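梅雨どきの味噌汁と、Snežanaさんの酸っぱいスープ

6月に入ってから、朝の味噌汁をやめていました。

やめたというか、なんとなく作らなくなったんですよね。蒸し暑いし、起きた瞬間からもう湿気で体が重いし、鍋の前に立つ気力がまるでない。冷蔵庫から麦茶を出して、バナナを半分食べて、はい終わり。そんな朝が続いていました。

で、案の定だるい。昼前にはもう眠くて、夕方になると変な時間にお腹がすいて、せんべいを袋ごと抱えている。夫には「最近ずっと何か食べてるね」と言われました(うるさい)。

そんな話を、翻訳の仕事で知り合ったSnežana Mujićさんに通話でこぼしたら、「じゃあスープを飲みなさい」と即答されました。いや、そのスープが面倒で飲めないって話をしているんですけど!

でもSnežanaさんの言うスープは、私が思っていたのとはちょっと違いました。酸っぱいんです。鶏と根菜をことこと煮て、最後にレモンか酢をしっかり効かせる。暑い時期でも彼女の家では昼にそれが出て、まずスープ、それから他のもの、という順番は崩さないんだそうです。お父さんが順番にうるさい人だったらしくて、スープの前にパンに手を出すと叱られたとか。うちの祖母も、おかずから箸をつけると怒る人だったなあと、そこでひとしきり祖母の話になってしまい、肝心の作り方を聞きそびれました。

翌日、ちゃんとメッセージで送ってくれました。送ってくれたんですが、分量がひとつも書いていない。「鶏、にんじん、セロリの根、パセリの根、水、塩。酸っぱくなるまでレモン」。以上。酸っぱくなるまで、って。

セロリの根もパセリの根も近所のスーパーにはないので、そこは大根とごぼうにしました。もうこの時点で別の料理ですよね。ごぼうを入れたらだしの色がうっすら茶色くなって、見た目は完全に田舎の汁物。そこにレモンを半分しぼって、おそるおそる味見をして、もう半分しぼりました。

おいしかったんですよ、これが。

鶏の脂がレモンですっと切れて、ごぼうの土っぽい香りがあとから来る。夫は最初「えっ、酸っぱい」と眉を寄せたのに、黙っておかわりしていました。残りを冷蔵庫に入れておいたら、翌朝はうっすら固まってぷるぷるになっていて、それをスプーンですくって冷たいまま食べるのがまた良かった。暑い朝にするっと入ります。冷たい汁物という手があったのか、と今さら思いました。

それからは調子に乗って、味噌汁のほうも冷やすようになりました。

だしは昆布と煮干しを夜のうちに水につけておくだけ。朝、さっと火を通して味噌を溶いて、ボウルごと氷水にあてて冷まします。具はきゅうりの薄切りとみょうが、あとは豆腐を手でくずしたもの。冷や汁の手抜き版みたいなものです。宮崎の人に怒られそうなので、うちでは単に「冷たいやつ」と呼んでいます。

味噌の量はいつもより少し多め。冷たいと味がぼやけるみたいで、最初に温かいときと同じ加減で作ったら、なんだか薄い水を飲んでいる気分になりました。ごまをたっぷりすって入れると、そのへんはだいぶごまかせます。すりごまの袋を開けたら早く使い切りたいという、うちの事情もあります。

味噌は、商店街の端っこにある古いお店で量り売りしてもらっています。前は中辛の米味噌ばかり買っていたのを、店のおばさんに「夏は麦にしてみたら」とすすめられて、今回は麦味噌にしてみました。これが冷たいやつによく合う! 麹の粒が残っているので、溶くとふわふわ浮いてくるんですが、私はこしません。夫はこす派。同じ鍋から飲んでいるので、毎回私の勝ちです。

この話をSnežanaさんにしたら、今度は彼女が味噌に興味を持ってしまって、味噌を買ってみたいけれど種類がありすぎてどれを選べばいいかわからない、と言うんです。わかります。私も外国のスーパーのヨーグルト売り場で同じことになりました。白くて丸い容器がずらっと並んでいて、勘で選んだら飲むタイプだったやつ。スプーンを持ったまましばらく固まりました。

とりあえず、色の薄いのと濃いのを小さいパックでひとつずつ買って、半分ずつ混ぜて使うといいよ、と伝えました。混ぜると、たいていどうにかなります。味噌汁教室の先生みたいな顔で言いましたが、私も混ぜて失敗をごまかしてきた側の人間です。

彼女の旦那さんのDušan Obradovićさんは、具のない味噌汁がいちばん好きだそうです。朝、マグカップに入れてコーヒーみたいに飲んでいるらしい。具を入れると「これは昼ごはんだ」と言って飲まないんですって。朝と昼の境目がそこにあるのか……と、妙に感心してしまいました。 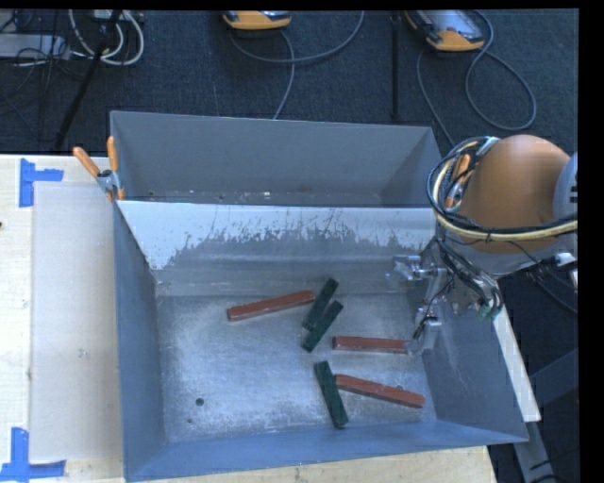 この記事は約6分で読めます

さて、朝の汁物が戻ってきて変わったことといえば、せんべいの減りが遅くなりました。劇的に元気になったとか、早起きになったとか、そういう立派な話はありません。相変わらず布団から出るのに時間がかかるし、洗濯物は乾かないし、前髪は言うことをきかない。ただ、昼前の眠気はいくらかましになった気がします。塩気が足りていなかったんでしょうか。専門家ではないので、そのへんはさっぱりです。

あと、道具のことを少しだけ。

冷たいやつを作るようになってから、大きめのボウルの出番がすごく増えました。氷水を張る用と、汁を入れる用で、毎朝ふたつ。洗い物が増えるのがいやで、前の晩に仕上げて冷蔵庫に入れておく日もあります。ただ、みょうがだけは朝に切ったほうがいいです。ひと晩置くと香りが飛んで、しなっとした何かになります。きゅうりは逆に、塩でもんで汁につけておいたほうが私は好き。しんなりして味がしみて、ごはんにかけてもおいしいです。

ごはんにかける場合は、冷やごはんを一度ざるで洗うとさらさらになります。これは祖母がやっていました。子どものころは、なんでごはんを洗うんだろうと不思議だったんですけど、やってみると口当たりが全然違うんですね。祖母はそこに焼いたあじの干物をほぐして入れていました。私は朝から魚を焼く元気がないので、ツナ缶です。ツナ缶の油は少しだけ残して入れます。おばあちゃん、ごめん。

そうそう、例の酸っぱいスープは、そのあと2回作りました。一度はレモンを切らしていて米酢にしたら、夫が「酢の物の汁?」と言い、私もそうとしか思えなくなってしまって、途中から溶き卵とラー油を入れて中華風に逃げました。それはそれでおいしく食べたんですが、Snežanaさんにはまだ報告していません。次に話すときまでに、ちゃんとレモンで作り直しておくつもりです。

セロリの根については、輸入野菜を置いている八百屋さんを教えてもらったので、涼しくなったら見に行ってみます。電車を乗り継いで根っこを買いに行く元気は、今の季節の私にはありません。もし近くで売っているお店をご存じの方がいたら、コメント欄で教えてください。パセリの根のほうも、ぜひ。

明日の朝は、オクラと長芋の予定です。長芋は皮をむくと手がかゆくなるので、夫が起きてくるのを待ちます。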